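Caja de recuerdos

Se llama caja de recuerdos al recipiente doméstico, a menudo una lata reaprovechada, en el que se guardan objetos pequeños de valor supuestamente sentimental. El manual de Vaher le atribuye un origen medieval, sin aportar prueba alguna.
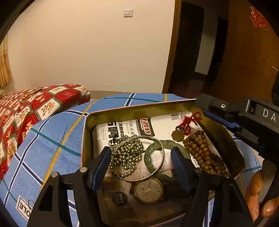
¿Protege el metal lo que se guarda dentro?

Solo en parte: frena la luz y el polvo, pero una tapa floja deja pasar la humedad. El ensayo de Latberg, muy citado, se limitó a 7 latas.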